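Drying Laundry Indoors and Damp in Shared Student Flats
Project report, second-year Housing and Environment module
Group members: Lihua Hou, Weidong Luo, Wanting Li
Supervisor: Xiuying Gu
April 2022

1. Introduction

Most students in the Tillov blocks have no garden or balcony, so washing is dried in the bedroom. Our project looked at how much this adds to the damp that tenants complain about, and whether small changes in habit would help.
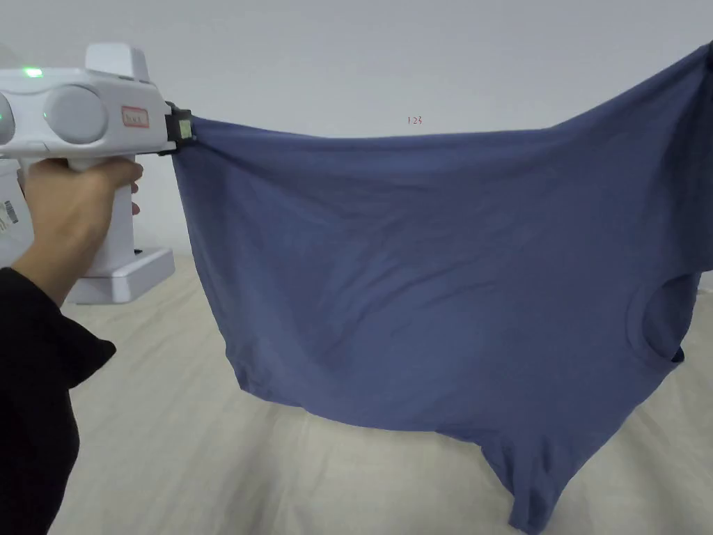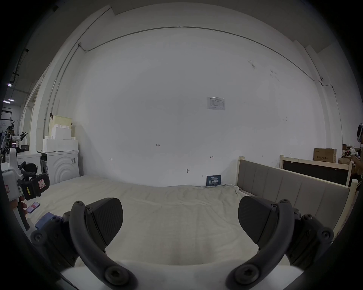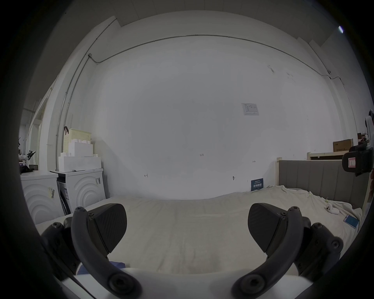 Figure 1. T-shirt (first picture) and bed with off-white sheet (second and third pictures).

2. Background

A load of washing comes out of the machine still holding a good deal of water. When it is hung in a closed room that water goes into the air and settles on the coldest surfaces, usually the window and the outside wall. Mould then starts in the corners and behind furniture, where air does not move much. Bedding makes things worse in small rooms - a double sheet takes up the whole airer and dries slowly where it is folded over.

3. Method

We sent a short questionnaire to tenants in two blocks, Clovar and Ren, and received 44 replies. We then chose 9 bedrooms and left a humidity meter in each one while a normal load was dried. Each load was spun at 700 rpm on the first run and 1000 rpm on the second. Tenants wrote down when they opened the window and when the clothes felt dry. Zhiqiang Guo from the housing office lent us the meters.

4. Results

Most of those who replied said they dried clothes in the bedroom all year. Fewer than half opened a window while doing so, and the main reason given was the cost of heating.

The faster spin shortened drying in every room. Opening the window a little brought the humidity down, but in two rooms facing north the tenants shut it again because of the cold. Moving the airer away from the outside wall made a small difference which we could not separate from changes in the weather.

5. Problems

One meter stopped recording during the second run, so that room was measured again later. The tenants also had different ideas of what counts as dry. Weighing the clothes before and after would have been better, but we had only one set of scales.

6. Recommendations

The blocks should have a notice by the machines asking tenants to use the faster spin for cottons. The unused store room in Ren could be fitted with an extractor fan and lines. We have passed both points to the housing office.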